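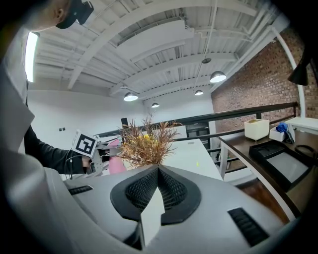

Oksana Boiko says the yellow heads should be taken out before the stems go into storage, as they shed first and the dust gets into everything packed below them. Her note was left in the margin of the December page. I disagree in part; see below under handling.

May 4, 2023. Dried material, Vurberg table.

Arrangement in front of the white table: spiky brown and tan stems with fine needle-like leaves, small yellow flowers set in near the middle. Stems are from the Didenko order, flowers are our own drying. Same makeup as the Kuduro display, shorter stems.

Stem check. 29 stems pulled from the Didenko box and bent by hand at the lower third. 19 flexed and came back. The others cracked, all of them at a node. No link to diameter that I can see. The box had been standing next to the radiator and I should have noted how long, but did not. Remaining stems moved to the lower shelf, lid on.

Flower heads. Dried hanging, in the dark, three weeks. Color has held better than the batch from December, which was dried on the open rack and went to a dull straw shade within a month of going on display. Necks are still the weak point. Wiring them before drying is slower but I lost fewer that way. Wire gauge as on the card inside the cupboard door.

Sealant. Doltar spray, matte, two light coats on a test bunch, up to 8 minutes between coats. One heavy coat gave a visible bloom on the leaves and glued the finer ones together in clumps. Light coats did not. It does nothing for the cracking at the nodes and I would not expect it to. It does reduce shedding – paper under the sealed bunch was nearly clean the next morning, paper under the unsealed bunch was not. Have not weighed the debris. Should, if we repeat.

Handling. On Oksana's point: pulling the yellow heads out of a finished arrangement breaks more needles than leaving them in. Tried it on the old Kuduro piece and ended up with a bare patch right where the flowers had been. I would leave sealed arrangements whole and store them upright, one to a box, with tissue around the stems and nothing on top. For unsealed ones she is right, take the heads out first and bag them separately. Lift from the base in both cases. Do not turn the piece by the stems.

Table. Pale mark on the top, origin unknown. Tried warm water and dish soap on a similar mark at the sink end, no change. Tried alcohol on a cloth, slight improvement, possibly just gloss. Leave it alone until someone finds the data sheet for the surface. Spraying is to be done at the bench by the window, with paper down, and not on this table.

Open items:
Reorder stems from Didenko, ask for the shorter cut and ask how they are stored before shipping.
Second sealant test with weighed debris, same paper, same spot.
Doltar can is nearly empty, the spare has a blocked nozzle.
Oksana to confirm whether her shedding note was about sealed or unsealed pieces. The page does not say.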